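Flidby Campaign Scheduler
Part no. 3609
Supplied by Laltau

Overview

Flidby is a scheduling and response-tracking package for small and midsize companies that run their own print and email marketing. It holds the contact list, the mailing calendar, the offer codes and the replies in one database. It doesn't design artwork and it doesn't send mail by itself. Finished files are passed to the mail house or email service you already use.

The package is sold in two editions. Ota is the single-user edition and runs on one desktop computer. Macapagal is the shared edition and runs on an office server with up to 33 named users.
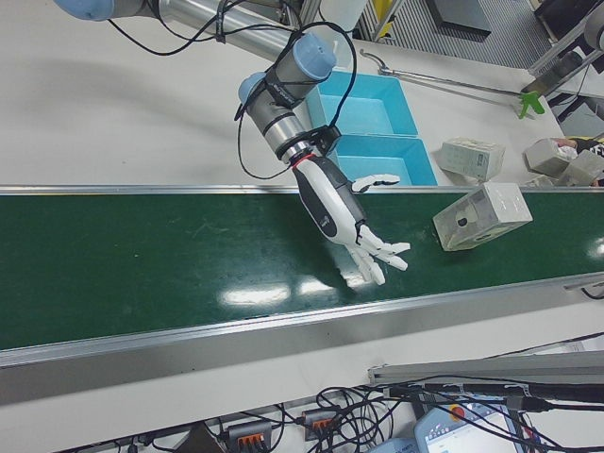 Robotic hand above a green conveyor belt

Contact records

Each contact record has fixed fields for name, company, street address, email, phone and source. Extra fields can be added under Setup – Fields and may be text, number, date or yes/no. A field type can't be changed once data has been saved in it. Export the column, delete the field and create it again.

Imports are accepted as comma-separated or tab-separated text. The first row must contain column names. Duplicate checking compares email first, then street address. Records that match on only one of the two are placed in a review list and stay out of all mailings until a user accepts or merges them.

Offer codes

Every mailing can carry one or more offer codes. A code is four to ten characters long, letters and digits only. Flidby leaves out the letter O and the letter I when it creates codes, which cuts down on typing errors at the sales counter. Codes you enter by hand are not filtered this way.
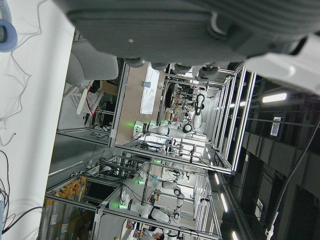
A code can be tied to a mailing, a region or a single contact. Codes tied to a contact are the most accurate for tracking but slow down large merges. On the reference server, a merge of over 784 single-contact codes should be run as a background job. Smaller merges can be run from the main window.

Response reports

Three reports are included: replies by mailing, replies by code and cost per reply. Cost per reply needs a print cost and a postage cost for each mailing. If either is blank the report shows a dash in that row and leaves the mailing out of the total. Older versions treated a blank as zero, so totals may differ after an upgrade.

Reports can be saved as PDF or spreadsheet files. Logos are accepted as PNG only. 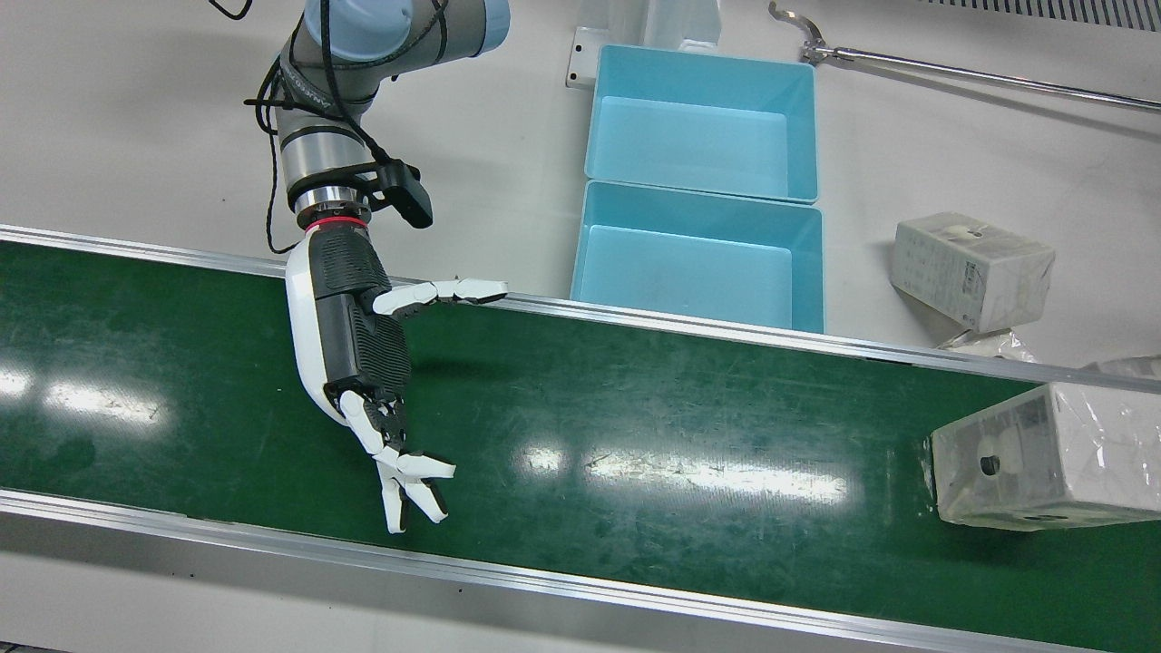
Arm with pale blue joint cap and wrist-mounted camera module

Competitor log

The competitor log is a dated list of offers, prices and ads seen in your market. Entries are typed in or imported, and there is no automatic collection. An entry can be linked to one of your own mailings so that both appear on the same timeline. The log is included in Macapagal and is an add-on for Ota.

Simão Teixeira maintains the import template for the log. Requests for extra columns go to him through the support form.

System requirements

Memory: 4 GB (Ota), 8 GB (Macapagal)
Free disk space: 2 GB plus data
Display: 1280 x 800 or larger
Network: wired connection advised for the server edition

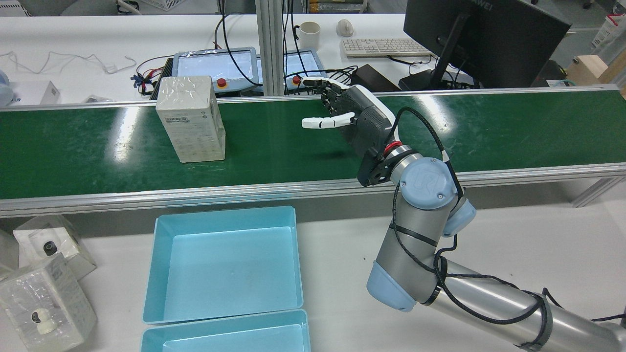 The server edition locks a mailing while it is being edited. Other users can read it but not save changes. Locks are released when the window is closed, or by an administrator under Setup – Sessions.

Pricing and supply

Ota: $243 per year, one user
Macapagal: quoted by number of users
Competitor log add-on for Ota: quoted on request

Licenses are issued by email. Upgrades from Ota to Macapagal keep all contact records and codes, but report layouts have to be set up again. For a quote, contact Archie Hepburn in sales and give the number of users and the size of your contact list.

Page updated Friday, March 2, 2018. The next maintenance release is planned for April.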